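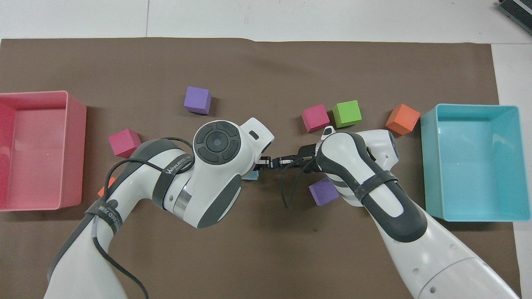
Figure 1. Both arms over the work surface, head camera view.

Samolard dual-arm cell: progress report to Gradel
Reporting period ending 22/09/2022
Prepared by: Snædís Hjaltested, Hjaltested
Reviewed by: Thaddäus Hämmerli, Jemano

1. Status

The cell is mounted, powered and running on the cube sorting task used for commissioning. Mechanical setup is complete. Cable routing on the left arm is complete, and on the right arm it is open (section 3). Camera calibration has been done once and will be repeated after the cable work. There is no change to the scope agreed in August.

2. Work surface

The white tabletop gave strong reflections in the overhead camera during the first calibration attempt. It is now covered with dark brown paper, laid in a single sheet. The sheet is replaced when it creases or lifts, as a raised edge can catch a fingertip on a low approach. The paper does not reach the table edges on all sides, and no pick positions are taught on the uncovered strips.

The two bins, one pink and one blue-green, are placed by hand and are not fixed to the table. The foam cubes are laid out by hand between them. Bin positions are read from the cameras at the start of each run, so small differences in angle are accepted. A bin may overhang the paper provided that it sits flat.

3. Cables and straps

The gripper cables run along the outside of the arms and are held with black straps. Two points required attention in this period.

The wrist cable on the left arm was too short at full wrist rotation and pulled at the connector. It was refitted with a larger loop over the top of the arm and restrapped along the forearm. The connector has been checked since and shows no play.

The wrist cable on the right arm has the opposite fault. The free loop below the wrist hangs low enough to touch a cube during approaches near the table. One run was stopped for this reason. A second strap close to the wrist would take up the slack, but it must not cover the joint seam. The strap position will be marked with the arm at both rotation limits before the cable is fixed.

4. Grippers

The finger screws on both grippers were removed, cleaned and retightened. One screw on the left gripper had backed out and was replaced. The fingers were then closed on a gauge block to check that they met squarely. The right gripper needed a small correction at the mount.

Gripping force was reduced for the foam cubes. At the original setting the cubes kept a visible dent after release, and the dent affected the next pick. The current setting is 80 percent of the original value. The commissioning log contains 158 picks at this setting, with 3 drops. All of the drops were with the right gripper, before the mount correction.
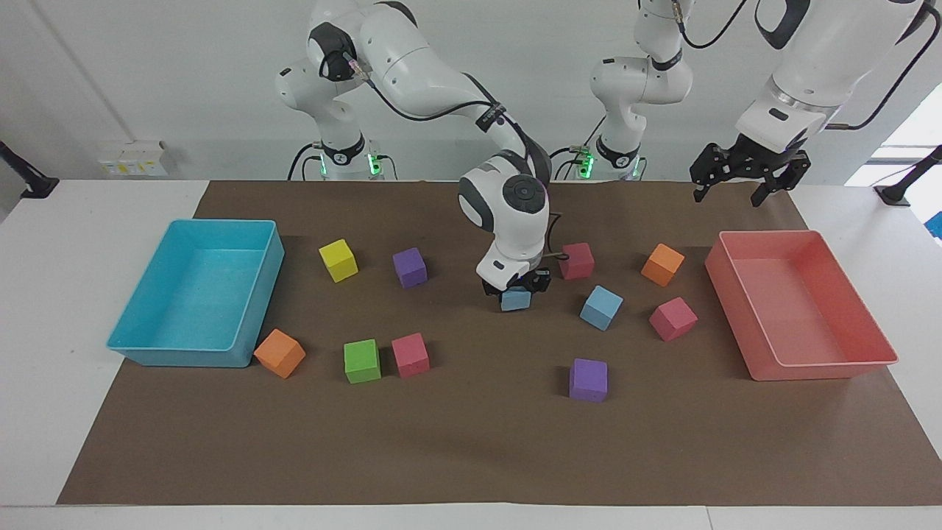 Figure 2. Right gripper holding a light blue cube, left gripper open above the table. Fixed camera.

5. Clearance between the arms

The grippers can come very close to each other at the center of the table, as in Figure 1. The software limit between the two wrists was set from the drawings and did not allow for the cable loops. It has been increased, and the central zone is now reserved for one arm at a time in automatic mode. The other arm waits at a raised position with the gripper open. Joint moves in manual mode are not covered by this rule, and the operator must watch the gap.

6. Routine care

The following checks are now done before the first run of the day:

Base indicators on both arms show green.
Straps tight, no cable under tension at the rotation limits.
Finger screws checked by hand.
Paper flat, no loose edge inside the pick area.
Camera brackets checked for movement.

Daylight from the window side changes the color readings, mostly between orange and pink. A blind has been ordered. Until it is fitted, the exposure is set again whenever the light changes noticeably.

7. Open items

Fit second strap to right wrist cable (Hjaltested).
Repeat camera calibration after strap work (Hjaltested).
Fit window blind (Jemano).
Confirm stock of spare finger screws; 4 remain (Jemano).
Approve change to wrist clearance limit in the cell documentation (Gradel).

The approval is needed before the handover run can be scheduled. The revised limit values are in the parameter sheet sent with this report.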